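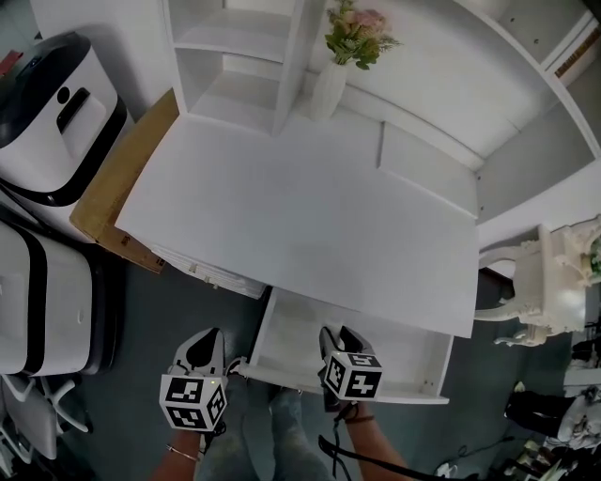
Cahier d'atelier, poste Lillness, 30 décembre 2025

Reprise de la paire de pinces à main après l'entretien de M. Okoth. Pince droite : jeu dans la glissière des mors, vis de butée desserrée. Resserrée, frein-filet faible. Pince gauche : rien à signaler, mors nettoyés à l'isopropanol.

Cubes de marqueurs. Le gauche avait tourné légèrement sur son embase – même défaut qu'en juillet. Démonté, portée dégraissée, remonté contre l'ergot. Ne pas serrer avant d'avoir vérifié l'appui sur les deux faces, sinon le décalage revient au premier choc. Transformée cube/mors recalculée pour les deux côtés, fichiers déposés dans le dossier Marar. Les anciens sont renommés, pas effacés.

Essai de contrôle sur le bureau blanc, tâche « tiroir » : prise du bord avant, ouverture, fermeture. 8 cycles, opérateur assis. Série 2853 avant recalage, série 2951 après. Sur 2853, la pose gauche saute quand l'avant-bras pivote vers l'intérieur. Sur 2951, plus de saut, mais deux pertes brèves à droite, tiroir presque fermé. À regarder avec Nithin : occultation du cube par le poignet, ou reflet sur le plateau. Je penche pour le reflet.

Câble de la pince droite : il descend vers les genoux et tire sur le connecteur quand on recule la chaise. Collier ajouté à 4 cm de la sortie, boucle de mou laissée libre. Solution provisoire. Anil propose un connecteur coudé de chez Fakach, à commander si Shenoy valide la dépense.

Reste à faire :
– refaire le zéro d'ouverture des mors droits, fait trop vite ce matin
– regrouper les câbles au sol, côté droit du bureau
– noter le couple de serrage des embases sur la fiche Grima (case toujours vide)
– relancer une série avec l'éclairage latéral coupé

S. Lobo reprend le poste demain. Ne pas toucher aux embases avant la nouvelle série.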